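Chapter 4
Where Does Packaging Go?

I moved to Ranano in July with 19 boxes, and by the end of the first week I had more cardboard and plastic than furniture. I'm telling you this so you know I didn't come to the subject as an expert. I came to it with a full trash can and no idea which day the truck came!

In Chapter 3 we followed a product from the factory to the store shelf. Now we pick up the part most of us stop thinking about, the wrapper. Every package has a job to do: keep the food fresh, keep the glass from breaking, tell you the price. Once that job is over, somebody has to pay to move it, sort it, bury it or melt it down. Economists call this the disposal cost, and it hardly ever shows up on your receipt.

We'll spend most of the chapter with two neighboring towns. Astard charges each household 65 dollars a year for trash pickup, no matter how much goes to the curb. Tutenano sells tagged bags instead, so a family that throws out more pays more. I've lived with both systems (I grumbled about both, too), and they made me shop in very different ways.

Before you read on, save your packaging for one day and put it all in one place. Don't rinse it into something prettier than it is, and keep the small stuff as well, the lids and the labels.
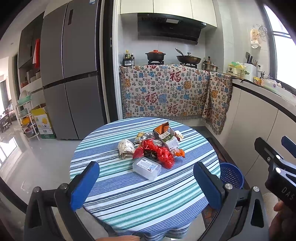

Figure 4.1 Packaging and trash gathered on a table.

Keep your pile handy, you'll need it for the Kuhlmann worksheet on page 145. Key terms for this section: disposal cost, flat fee, unit pricing, landfill.

4.1 Paying by the Bag

Let's start in Tutenano, where a tagged bag holds 10 gallons.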